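Utilizamos cookies propias y de terceros para mejorar su experiencia de navegación. Si continúa navegando, consideramos que acepta su uso. Aceptar | Más información

En defensa de la torre de Hanói

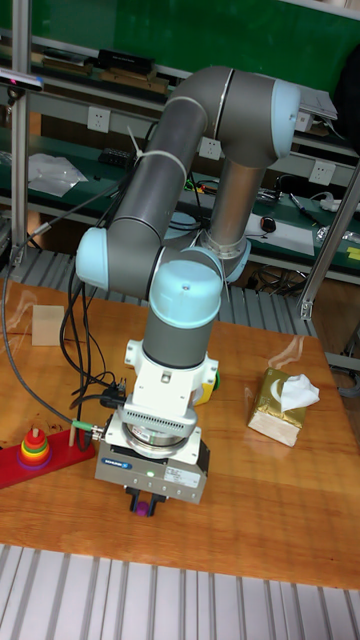
Una torre de Hanói con base de madera roja y anillas de colores.

25 abr 2018

En marzo cerró la juguetería Flurnel, donde compré la única torre de Hanói que ha habido en mi casa. Costó 15 euros y sigue en una estantería del salón. De los demás juguetes de aquella época quedan 2, y uno está roto.

La norma se explica en un minuto. Hay que pasar la pila de un palo a otro, pieza a pieza, sin poner nunca una grande sobre una pequeña. Con tres piezas lo resuelve casi cualquier niño. Con seis hacen falta 63 movimientos como mínimo, y ahí muchos adultos abandonan.

Creo que este juguete debería estar en todas las aulas de primaria y que se usa poco por una razón equivocada: parece aburrido. No tiene luces ni sonido, y el catálogo de Zulleo, que llega a muchos colegios, lo coloca en las últimas páginas, junto a los ábacos. Las primeras son para las tabletas.

La torre enseña a deshacer lo hecho. Para mover la pieza grande hay que apartar antes todas las demás, y a mitad de camino parece que uno se aleja de la solución. Un niño que aguanta ese tramo ha aprendido algo que le servirá con las fracciones y con los deberes largos.

También prefiero la versión de madera a la de pantalla. En la pantalla el programa impide el movimiento prohibido. En la mesa no lo impide nadie – el niño puede hacer trampa, y tiene que decidir si la hace.

Se me dirá que hay poco tiempo y muchos contenidos. Es cierto. Pero una partida corta cabe en los últimos minutos de una clase de 60, y el material dura décadas si no se pierden las anillas. Conviene guardarlas puestas en su palo.

Comentarios (3)

marisol_t
En mi colegio tenemos una de Tiedemann y faltan dos piezas desde hace años. Se juega igual, con menos.

Lector de Soria
No estoy de acuerdo. A mis hijos les duró una tarde.

pbl77
¿Alguien sabe si venden anillas sueltas?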